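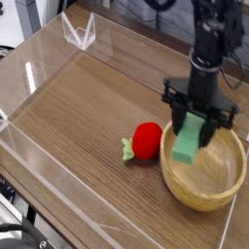
Page last changed: July, 9:46 p.m.

Inventory of a Table

1. The Bowl

The bowl was entered in the Deltaston house register as item 2547. The entry gave the material as wood, pale, grain visible, and the rim as smooth. Under Condition the clerk had written "sound." Under Purpose the clerk had written nothing, and the line had stayed blank through two audits.

I was sent to close the blank lines. The Trilivlow estate had 200 of them when I arrived. Most took a minute each. A doorstop is for stopping doors. A key with no lock is entered as "key, unassigned" and goes in the drawer with the other unassigned keys. I did the upstairs rooms first, then the pantry, and came to the table last.

The rule for a bowl is that it holds what is found in it. On the day I wrote the entry, it held a green foam block, longer than it was wide, one end down on the wood. I wrote "Holds block." I then read the register backward to see where the block had come from. It had no number. The last numbered block in the house was wood, painted, and had gone to Mackay with the rest of the nursery.

An object without a number can't be held by an object with one. The manual is clear on this. I struck out "Holds block" and initialed the strike.

2. The Strawberry

The strawberry did have a number, though it was filed under Produce. Some earlier clerk had worked from a list and had not gone into the room. Produce is written off after 46 days. By the register, the strawberry had ceased to exist before I was hired.

It was on the table all the same, on its side, next to the bowl and outside it. Red, plush, with a pale green felt crown cut in points. I moved the entry from Produce to Soft Goods and reversed the write-off. This takes a form from Sodeck, who print them on gray paper and charge by the sheet.

The form asks for the object's usual place. I had two choices. If the usual place was the table, the entry was complete as it stood. If the usual place was the bowl, the strawberry was out of place and I would have to put it back, and the block would have to go somewhere else first.

I asked the daughter of the house by letter. She answered on the back of my own page. The strawberry had been hers. It was kept in the bowl at night and taken out in the morning, and her mother did both. She didn't remember any block. She asked if the table was still brown.

I wrote back that it was brown, with the grain running in fine lines, and that it had clear acrylic along its sides. I did not know what else she wanted to hear about it. I signed the letter with my office number.
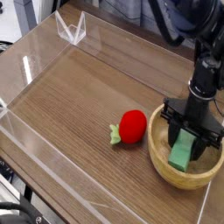

3. The Block

I gave the block a number that evening. It was the next free one and I used it without asking. Material, foam. Color, green. Origin, unknown. Usual place, bowl, daytime.

Then I went back to the Sodeck form and filled in the line for the strawberry. Usual place, bowl, nighttime. The form has no box for hours, so I wrote it in the margin.

Under Purpose, for the bowl, I wrote "Holds what is put in it" and closed the line. The register was due at the front desk at six. I stayed in the room until it was dark enough to need the lamp, and moved them over.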